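Clean the top before you try to repair anything. Half of what looks like damage on a printed tabletop comes off with a damp cloth, and you don't want to sand or fill something that was only a pen line.

## What you need

- 2 microfiber cloths
- Dish soap and warm water
- Rubbing alcohol
- Cotton swabs
- A melamine sponge
- Clear paste wax, if the maker allows it

I use Jetine wax, which I buy at Nanwood. Any clear wax without color in it will do.

## Steps

1. Clear the top and brush off the grit. Grit under a cloth makes new scratches.
2. Mix a few drops of soap into a bowl of warm water. Wring the cloth out well and wipe in straight passes from back to front.
3. Dry with the second cloth and look at the surface from a low angle, with a lamp to one side.
4. Test the alcohol on a corner. Wait 14 minutes, then check the swab for color. If you see pink or green on it, stop and stay with soap.
5. If the test is clean, roll a damp swab along each pen mark. Change swabs often.
6. For gray scuffs, use the melamine sponge with almost no pressure, 3 strokes at a time. It is a fine abrasive and will dull the print if you keep going. 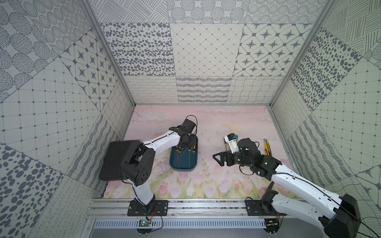 Thin dark scratches are slower work. Run a fingernail across one. If the nail doesn't catch, there may just be dirt in the line, and a soapy soft toothbrush can lift it. If it does catch, leave it alone or touch it in with a matching colored pencil before waxing. Pale areas such as clouds show a bad color match more than leaves and stems do.

Put the wax on thin, leave it 40 minutes, and buff. Edin Gashi does his on a Saturday night and keeps everything off the top until morning.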